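Guest Questions – The Kustby Rooms, Sandevport

When can I check in?
From three in the afternoon. If you turn up at noon you can leave your bags in the front hall and go look at the harbor, which takes twenty minutes if you read all the signs.

I'm arriving after ten at night. Will anyone be up?
Tahira Ansari is at the desk until eleven. After that there's a key box by the side door, and we text you the code. Please keep your phone charged. The code is not written on the box, although several guests have spent a long time looking.

How do I get there from the station?
Walk downhill until you run out of hill. The number 4 bus also comes here, but it visits every other part of town first.

Is there parking?
Behind the building, free, for smallish cars. Large vans can use the lot on Hyvönen Street. The wall at the back has already met one large van.

Is breakfast included?
Yes, from seven to ten. Sadao Murakami cooks it, and he makes eggs one way each day. On Thursday it's an omelet. If you don't eat eggs there's oatmeal, toast, fruit, and a cheese we are proud of. Tell us about allergies when you book and he'll plan around them.

Can I have breakfast in my room?
You can carry a tray up yourself. There are 193 steps in our reviews, according to one guest. There are two flights of stairs in the building.

So there's no elevator?
There is no elevator. Ask for one of the ground-floor rooms if stairs are a problem. We hold those back for people who need them, so please say so early.

What are the beds like?
Firm. We replaced the mattresses last August after reading the comment book from cover to cover, and now half of you say they're too hard. Softer toppers are in the hall closet, first come, first served. Extra pillows are in there too, along with a blanket that only ever gets used by people from warm places.

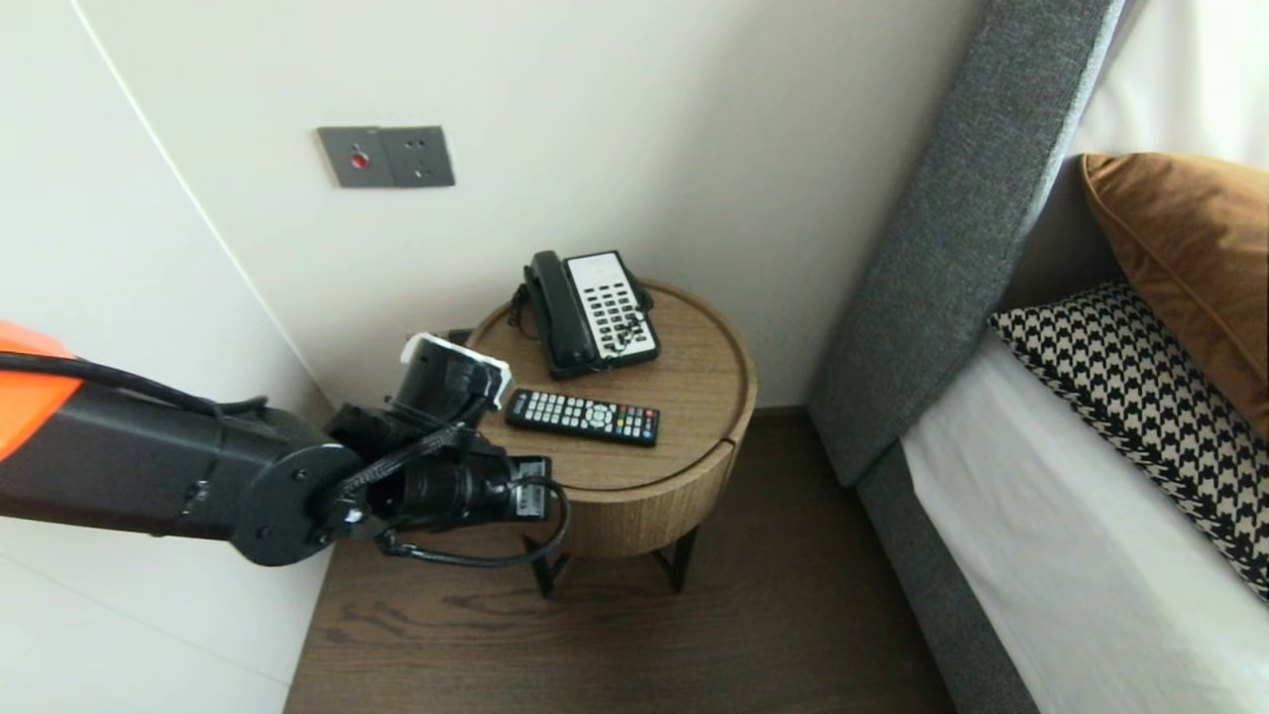

Are the rooms quiet?
The back ones are. The front ones face the street, and the bakery gets its flour delivered at five. Light sleepers should book the back. People who like to be up early and smug about it should book the front.

Do you take dogs?
One dog per room, any size, no extra charge. Dogs stay off the bed. We know how that goes, so bring a sheet to put down.

What about the Wi-Fi?
It works in all the rooms and very well on the landing. The password is on the card with your key.

How do I cancel?
Up to two days before you arrive, for free. After that we keep the first night. Call or email – please don't cancel by leaving a message with the bakery.

I left something behind. Do you have it?
Probably. Eulalia Durán keeps the lost property cupboard and will mail things back if you pay the postage. We hold everything for 100 days except food. At last look she had nine phone chargers and one very good left boot.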